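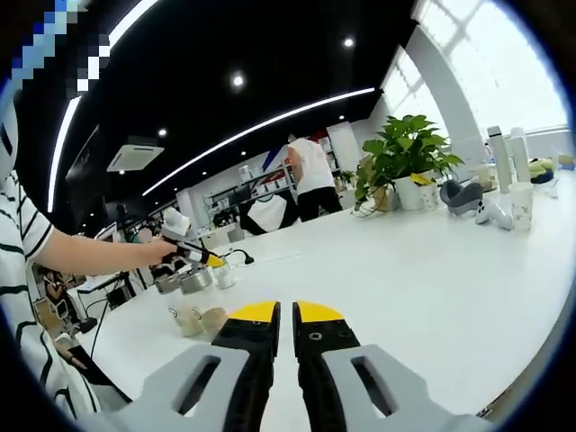 3.2 Containers for dry seasonings

The second part of the study looked at how people arrange dry goods when there is no cupboard and everything has to live on one shared surface. We used a long white table of the kind found in many small workplaces, and left the usual clutter on it. A plant, cups and other odds and ends stayed where they were, as clearing them would have made the task easier than it is in daily life.

Seasonings were kept in glass shakers with metal caps. We chose glass after a short trial at the Hinier site, where opaque pots had been used and people opened up to six of them before finding the one they wanted. With clear glass the contents can be seen, but this does not settle the matter. Many common seasonings are pale and grainy, and from arm's length salt, sugar and stock powder are easily taken for one another. Participants at Sternbridge told us they went by the shape of the jar first and by the colour of the contents second.

We therefore varied the jars in height and in the width of the lid, and did not put labels on them. Each arrangement was set out by one person and used by another, who had not been present when it was made. The instruction given was to place the shakers "where someone else would look for them". No further guidance was offered, and questions were answered by repeating the sentence.

Figure 4 gives a view along the table with the shakers set out. Two smaller ones stand side by side, with the larger ones apart from them.

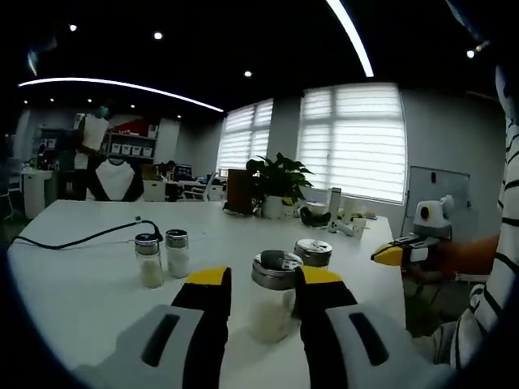 Figure 4. Glass shakers with metal caps on the shared table. The contents of the left-hand small shaker are pale yellowish; those of its neighbour are white.

Pairs of this sort were common. In the February sessions, seven arrangements had small jars in twos, and in two of these the person who came after picked up the wrong jar of the pair. Errors of this kind were put right quickly – usually after a look at the lid or a shake of the jar – and participants did not regard them as mistakes when asked later.

Distance from other objects mattered more than we had expected. Benjelloun, working with closed shelving, reports that people search from the edges inwards. On the open table they tended to start from the nearest large object, often the plant, and work back towards themselves. Shakers standing close to cups were found later than those with bare table on each side. The same held in the Drukalier kitchen, although the table there was shorter and the jars were all of one size.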